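Writing the rules for folding at home
26 September 2026

Deisy Ríos spends most of her week on a document that few people outside her office will read. She edits the handling rules at Grondard, which collects demonstrations of household tasks done with hand-held grippers and uses them to train home robots. The current version runs to 16 pages. The first one, she says, was a single sheet.

"It said fold neatly and go slow," Ríos says. "Everyone had a different idea of what slow meant."

The rewrite began in July, after a review of 2,145 recordings made in people's homes. Of those, 261 were set aside, most of them for the same fault – the person had let go of the gripper to fix the cloth with a bare hand.

"If your other hand does the hard part, the robot never learns the hard part," she says. The rule now is that anything picked up with the gripper stays with the gripper until it is put down. Soft items are taken by an edge or a fold.

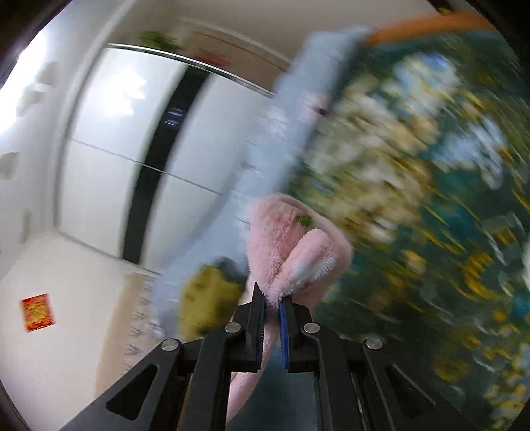 Who decides when a rule is broken? A reviewer marks the recording, and a second reviewer who hasn't seen the first mark has to agree before it is dropped.

Ríos is less strict about the room itself. An early draft, borrowed from a bench-testing guide called Flonley, asked for a bare table and plain cloth. She took that out. Homes have patterned bedding and clothes lying next to each other, and she wants both in the recordings. What she does ask is that people leave the laundry as they would on any other day.

Socks get a page of their own. They are small, they bunch up, and people tend to rush them. The rules ask for a short hold after the pinch, before the sock is moved anywhere. Sessions stop at 60 minutes, with a break halfway through.

"Tired wrists make bad data," Ríos says. "They also make sore people, and I care about that more."

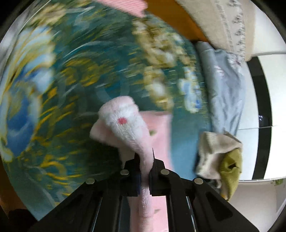 What comes next

Grondard shares its rules with two other companies, Arango and Ernura, and the three are trying to agree on one set of terms. The word "drop" has been the slowest. Arango counts any loss of grip, while Ríos wants to count only the ones that weren't meant.

She expects the shared version to be shorter than her own. Privacy stays in, including the rule that anyone living in the home can ask for a recording to be deleted. The page on socks may have to go.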